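17th January
Posted by torquenotes

Notes from teaching a two-armed robot to put a baseball cap on a wire wig stand by remote control. Long thread, mostly about things I got wrong.

The task in one line: pick the cap up off the table, get it crown up over the stand, let go without knocking the stand over. A person does it in two seconds with one hand. Remotely, with parallel grippers, my first clean one took 73 seconds.

We have 3453 demonstrations on disk for tabletop work in general. Cap-on-stand is 700 of those. I would throw out a good part of them today if storage policy let me.

Start with the grasp. The obvious grasp is the brim, because it's stiff and sticks out. It's easy to hit and it holds well. It also puts all the weight of the crown on the far side, so the cap droops as soon as you lift and you arrive at the stand with the opening facing the wrong way.

Second option is pinching a fold in the crown. You get good control of the angle. You also flatten the opening you need to get over the top of the stand. Fine for moving the cap, bad for placing it.

What we settled on: one finger inside the cap at the rear edge, one outside, brim pointing away. Then the other arm comes in and takes the brim. Two contact points, opening stays open, and you can tilt it with small wrist moves on either side.

Getting that inside finger under the edge is the whole job. The fingers are long and tapered, which helps. They are also serrated, which doesn't, since the teeth catch on the sweatband on the way out. Release is slower than grasp in nearly all of my good runs.

A soft cap never lies the same way twice. The crease pattern changes each time you drop it. I used to reshape it between episodes so it looked neat. Stopped doing that in August. A policy trained on neat caps will only pick up neat caps.

On the stand. It's wire, and you can see straight through it. That matters more than I expected. With a solid foam head the outline is the outline. With wire, whatever is behind it shows through, and the visual model has to decide which thin dark lines are the target.

So clutter goes behind the stand on purpose. Bright clutter, ideally. If the background stays plain through all of the data, the first bag of toys you set down in deployment will ruin your afternoon.

The stand is also light. Touch the cage sideways with a fingertip and it walks across the table. Come straight down and it mostly stays put. I now teach a hover above the point of the cage, a pause, then a vertical drop. The pause looks like wasted time in the data. Leave it in.

Control side. We compared two input setups: the Flostomer hand controllers and a pair of Prosine leader arms. Controllers are less tiring. Leader arms give you a feel for joint limits, so you stop asking the robot for poses it can't reach.

For this task I prefer the leader arms – mostly for wrist roll. With the controllers I ran out of comfortable roll before the cap was level, then re-clutched in mid-air, and the re-clutch shows up in the recording as a small twitch. Train on enough twitches and the robot learns to twitch.

View. I drive from the head camera only. Looking down at that angle, height above the table is hard to judge. The gripper's shadow is the best depth cue I have. When the shadow meets the fingertips, you are at the surface. I've asked for the overhead lighting to stay as it is for this reason.

Failure data. We keep recoveries: cap slips, operator re-grasps, carries on. We drop anything where the operator quits halfway. The Diltine training script weights recoveries a little higher, and the gain was clear enough that I've stopped arguing about it.

What we don't keep is hesitation. If I stop to think, that's a bad episode even if the cap ends up on the stand. The model can't see what I was thinking about, so it learns that sometimes the right action is to do nothing for 7 seconds.

Practical: start with both grippers open and apart, one to each side, and clear of the cap. Vary the cap's position and the way the brim points. Vary the stand less at first. I tried varying both from the beginning and the early policies just reached for the middle of the table.

Next change is mixing in the objects from the Soltani sorting set, so the same table start can lead to different instructions. 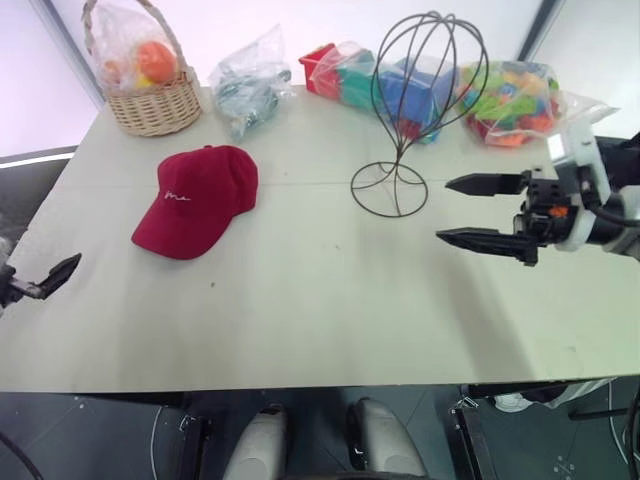
Also going to try the mirrored version, with the left arm making the first grasp. My left-hand driving is roughly half as good, so expect a slow week.

Comments

gearlash_m: Same experience with serrated fingers and fabric. We put heat-shrink over ours. Wears out fast but release got much quicker.

pidandpie: Do you trim the pause at the hover or keep it at full length?

torquenotes: Full length. Trimmed it once and the drop started before the cap was centered.

oddjoint: The shadow tip is good. Ours vanished when the lights were swapped for diffused panels and everyone's success rate fell with it.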